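Section 4. Setting Up the Rain Gauge

Read this before you trust any number the Plonesa station gives you. The factory calibration is fine on a bench. Your yard isn't a bench, and the box's claim of "accurate out of the carton" deserves a test.

4.1 Choosing a spot

1. Pick open, level ground away from trees, walls and roof edges. The quick-start card says a fence post is good enough. We doubt it.
2. Drive the mast in and check it with a level on two sides.
3. Seat the gauge on the mast and tighten the collar by hand.

CAUTION: Do not use a power driver on the collar. The threads strip.

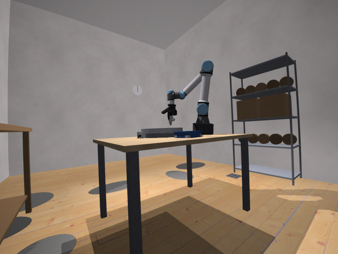 4. Take out the shipping foam from under the tipping bucket. A gauge with the foam left in reports zero rain through any storm, and the Jevik app will show that zero with a green check mark.

4.2 Checking the count

1. Open the Jevik app and write down the current tip count.
2. Pour 716 milliliters of water through the funnel, slowly. Allow at least 37 minutes. Faster pours undercount.
3. Compare the new tips with the figure printed on your calibration slip.
4. If the two differ by more than 11 tips, level the mast again and repeat.

NOTE: The app offers "Smart Correction," which adjusts your totals to match nearby stations. Leave it off. If the neighbors' gauges are wrong, yours will be wrong too – and you won't know it.

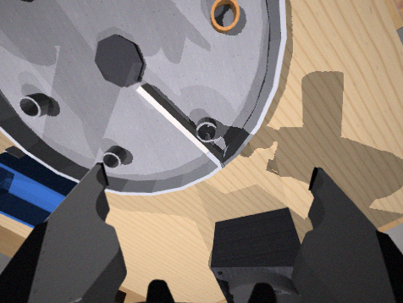
Figure 4-2. Tray with hub and divider.

4.3 Cleaning

Rinse the funnel and screen every April, and again after leaf fall. Use plain water. Soap leaves a film that changes how the bucket drains.

The bucket pivot is rated for 1,000 hours of heavy rain. We have not seen the test behind that rating, so look for wear at each cleaning.

Section revised December 12, 2022. Send corrections to Gwendolyn Park.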